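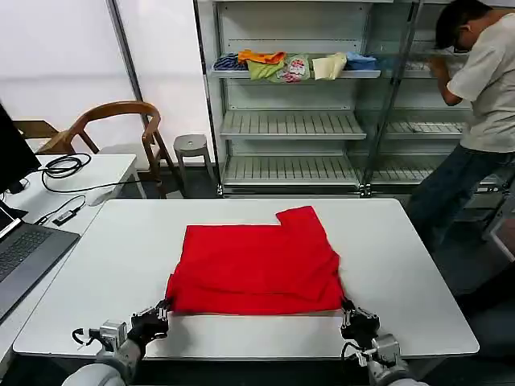 How often should the wrist cables on a two-armed folding cell be checked for wear?

The wrist cables should be examined every 100 hours of running, and again whenever a hand has been removed and refitted. The arms must be powered down and the brakes confirmed before any cover is opened.

Posted by Irkholm Workshop

The interval above is the one we apply. The procedure is as follows. Move both arms to the service position and isolate the supply at the wall. Follow each cable by hand from the forearm to the plug at the hand, feeling for flat spots and stiff lengths. The loop at the wrist must be long enough for the joint to reach both ends of its travel without pulling on the plug. Replace any cable whose outer sleeve is split. Tape is not accepted as a repair on our site.

After refitting, run the empty fold cycle at quarter speed 4 times before cloth is placed on the table.

Posted by Westard Technical Desk

We would add a point on fault 541, which our controller reports when the signal from a hand drops out. Users often replace the hand at once. In our records roughly half of these faults were cleared by reseating the plug and tightening its two screws. Please attempt this first and note the result in the cell log.

The table height should also be checked after any work on the arms. If the fingers press too hard on the near edge of the cloth, the cable is bent more sharply on every fold.

Posted by Zorkov_user

Ours gets looked at on Thursday with everything else. No trouble so far. Does anyone know if the Sýkora sleeves fit the older wrists?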